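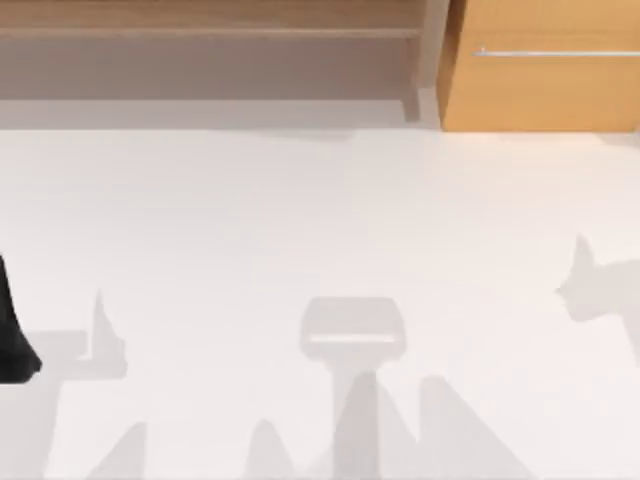
Birdie Iwasaki wrote after last class to ask if "enclave" and "neighborhood" mean the same thing on the exam, because the reader uses both. Short answer no. Long answer is most of today.

Week 6 notes: Enclaves, Niches and Who Hires Whom

Reading: packet pp. 40-61. Skip the appendix, it's mostly tables. Bring the Drundton handout back, we're using it again in October.

1. Terms

Neighborhood = where people sleep. A residential cluster. Can be mostly one group and still have almost no group-owned business in it.

Enclave economy = owners AND workers from the same group, firms near each other, money changing hands inside the group at least once before it leaves. Location matters but it's the hiring that makes it an enclave.

Niche = one line of work where a group is heavily overrepresented. Doesn't need a place. Nail salons, taxi driving, motels, dairy work. The owner can be anybody.

People mix these up all the time, including in published stuff. If you write "enclave" on the midterm I want to see something about ownership.

2. Drundton case

Small city, easy to see the whole thing at once. Families from Hirik came in two waves. First wave came for the foundry, mostly men, single or with wives back home. Foundry cut its second shift, a lot of them moved on to Toledo. The ones who stayed bought houses cheap. Second wave = relatives of the ones who stayed.

By the time of the survey in your packet: 3,349 residents of Hirik origin, in 559 households. Do the division. That's large households, and it should make you ask what the survey counted as a household. (Answer: everyone using one kitchen. So a three-floor house with one kitchen is one household even if there are three couples in it.) Definition drives the number. Will come up again.

Businesses: 18 owned by someone in the group. Groceries, a tax preparer, auto body, a bakery, phone and money transfer shops. Most are on the same stretch of Canal Street.

So is it an enclave? Three things to check:
- are the workers co-ethnic? yes mostly, and often kin
- are the suppliers? mixed. The groceries buy from Dremano, a wholesaler out of Toledo, Hirik-owned. The body shop buys from whoever.
- are the customers? yes for food and phone cards, no for auto body

I'd call it a partial enclave. You can argue it the other way, just argue it. 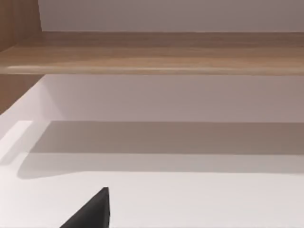

The auto body shop is the interesting one becuase it sells to everybody. Owner learned the trade at the foundry garage, hired two cousins, and most of the cars are from outside the group. So the labor is enclave and the market isn't. Call this a "mixed firm" for our purposes. The packet says "bridging firm," same idea.

3. Does it pay to work in one?

Old argument. Side A says yes: newcomers get hired without English, without papers from a US school, and they learn how to run a business by watching. Many of the owners started as workers.

Side B says the owners do well and the workers don't. Low pay, long hours, hard to complain when your boss is your uncle. Nothing on paper you can show the next employer.

Both sides have data. Part of the disagreement is where they look. Sort people by where they LIVE and you get one result, sort by where they WORK and you get another. See section 1. This is why I keep going on about terms.

Also gender. Men's returns and women's returns come out very different in most of the studies, and a wife's unpaid hours at the register often don't show up at all. In Drundton the bakery reports 2 employees. Read the interview and tell me how many people are in that kitchen at 4 a.m.

4. The kids

Do the children take over the store? Mostly not. Packet interviews: parents say outright they don't want them to. Store pays for school, school leads somewhere else, store closes or gets sold to a newer arrival (sometimes from a differnt group entirely). So an enclave can shrink because it worked. Careful here, a shrinking enclave can also mean rents went up or the customers left. Closing by itself tells you nothing about which.
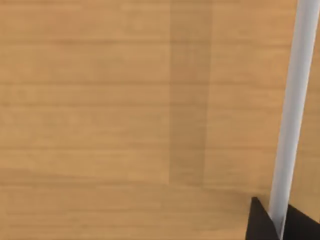 Szu-yu Pan objected in section that this makes it sound like the kids all leave the business behind, when in the interviews several of them still do the books, translate for the landlord and order from Dremano online on weekends. Fair. They're not employees and not owners, so neither the survey nor the theory has a box for them. Add "informal support" to your notes under mixed firms. Good paper topic if anybody still needs one.

5. For next time

- Packet pp. 62-80, remittances. Focus on who decides how much to send
- One paragraph: pick a business street you know. Neighborhood, niche, enclave, none? Say what you'd need to find out before you could be sure
- Don't use Canal Street
- Midterm review sheet goes up at noon the day before, same place as the last one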